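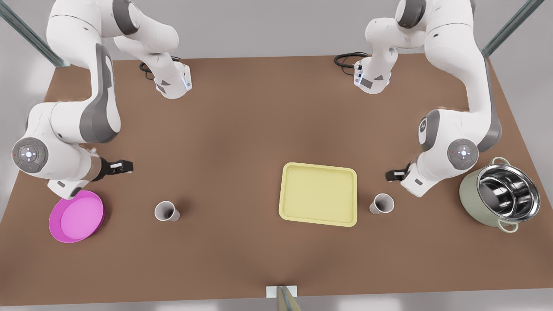 Kanchan Saxena told me within a minute of my sitting down that a robot task without a written finish line is only a wish, and that she had a stack of old arguments to prove it. She was smiling, and she meant it. I had come to the Clutik office in Woltthorpe to talk about the house rules for simulated table work, a short document that has been passed from desk to desk there since the winter, and I left two hours later than planned with four pages of notes and a strong wish to rewrite everything I have ever put on a checklist.

The rules cover small jobs done by a two-armed robot in Dilel, the simulator the team uses for its kitchen tasks. Cups, plates, trays, pots. There are 17 of them, and they fit on two sides of paper. Saxena wrote the first draft; Santosh Grewal, the other half of the review desk, has been trying to shorten it ever since.

"I wanted ten," Grewal said. "Kanchan wanted thirty. So we met at 17 and we're both a bit unhappy, which seems fair."

What grabbed me about the document is how plain it is. Rule one says to write the task so that a stranger could score it. Rule two says to hand it to a stranger and see. That's it! No formulas, no diagrams, and the stranger really is a stranger to the task, usually somebody from billing. Saxena told me that the first one they tried was "put the cup near the plate," and three people gave three different scores for the same run.

"Near is a terrible word," she said. "So is neatly. So is beside, if you let people choose which side. We have a list of words you can't use in a task sentence, and every time I think it's finished, somebody finds me another one."

The habit got its real test in the Khurana set, a batch of tabletop episodes the team cleaned up before sharing it with the rest of the company. It came to 3490 episodes. The two of them went through it with the new rules in hand and sent 576 back for a second look, nearly all of them over the wording of the goal. The motion was fine in most of those, Grewal said. The arm did something sensible and the cup ended up somewhere sensible, and there was still no way to say from the task sentence whether it should pass.

I asked whether that was discouraging.

"No, I loved it," he said. "You fix one sentence and a hundred episodes come back to life. Where else do you get that?"

We spent a long time on the rules for two arms, which are my favorites. Each arm gets a named side of the table at the start of a run, always the robot's own left and right, never the viewer's. Saxena is firm on this. When you look at the robot from the front, its right arm is on your left, and she has seen labels flipped by careful people on a good day with plenty of coffee. The rule now says to write "robot's right" in full, both words, every time, even when it makes the sentence clumsy. If both arms are allowed to reach for the same thing, the task has to say so, and it has to say which one gives way.

"It reads like traffic law," I said.

"Thank you," said Saxena.

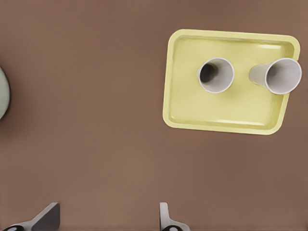
Rule nine is the one they have fought over most, and it deals with what it means for a thing to be in a tray. The old version said "inside the edges," and it held up well until they started scoring from an overhead view. Look down at two cups in a shallow yellow tray and the trouble is easy to find: the right-hand cup has its base on the tray floor, but from that angle its open end covers part of the lip and shows up against the brown table. A scorer who goes by the outline fails it. A scorer who goes by the base passes it. The rule now goes by the base, in every view, and where the base can't be seen the scorer has to ask for a second view before marking anything. Grewal wanted the opposite for a while, on the grounds that a program can check an outline quickly. He came around after Saxena made him score the same batch from three camera positions.

"My own numbers didn't agree with my own numbers," he said. "I bought lunch."

Rule ten goes with it and is one line long: let go, then score. A run isn't counted as a placement while the gripper still has hold of the object. Neither of them could remember who wrote that one, and both said it gets quoted more than any of the others.

There are rules I expected to be dull and weren't. One asks that every object keep a single name from start to finish, so a plate can't turn into a dish halfway down the notes. Another asks people to record what the task leaves alone. If there's a pot on the table and the job is about cups, say whether the pot may be moved. Saxena calls these the bystander notes, and she thinks they've done more good than anything else on the sheet.

"People write down what should change," she said. "I want them to write what should stay put as well. A robot can put a cup exactly where you asked and sweep everything else aside on the way, and if you never said a word about everything else, what are you going to mark it down for?"

I asked both of them what they'd tell a team starting from nothing. Grewal said to begin with five rules and a date to look at them again. Saxena said to keep the failed runs and score those first, as that's where the wording gives way. Then they started in on whether "upright" needs a number of degrees attached. She says yes. He says the strangers from billing have never once disagreed about an upright cup. It's down for the next revision, as rule 18, if he lets her have it.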